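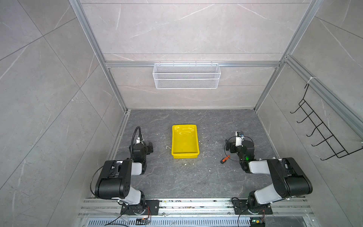

Que el azulejo de imitación mármol ha subido demasiado y que así no hay quien reforme un baño, se quejaba el sábado una clienta en el almacén de Tanui. No es la única. El precio del revestimiento de gran formato sube otra vez, y van dos en lo que llevamos de año.

Jultix, el distribuidor que surte a casi toda la comarca, aplica desde abril un recargo de 4 euros por metro cuadrado en las series veteadas. Las lisas, de momento, igual. La empresa lo achaca al gas y al transporte — lo de siempre, dicen en las tiendas.

En Bekier, polígono industrial, 163 pedidos pendientes de entrega. Plazos de 40 días, a veces 50. Los alicatadores piden que se respete el precio de los presupuestos ya firmados. Jultix contesta que lo estudiará, sin fecha. 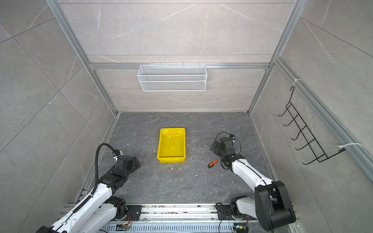 Revestimiento gris claro con veta, efecto mármol.

Mientras tanto, quien puede tira de restos de serie. Pruramow, la tienda de saldos de la carretera vieja, abre ahora tambien los domingos por la mañana y vende palés sueltos sin devolución. Ojo con eso: conviene comprobar que todas las cajas lleven el mismo tono y calibre antes de cargar, porque luego no hay reclamación que valga.

La asociación de comercios de Tanui ha pedido una reunion con el distribuidor. Sería a las 18.00 en el local de la asociación, falta que Jultix confirme el día.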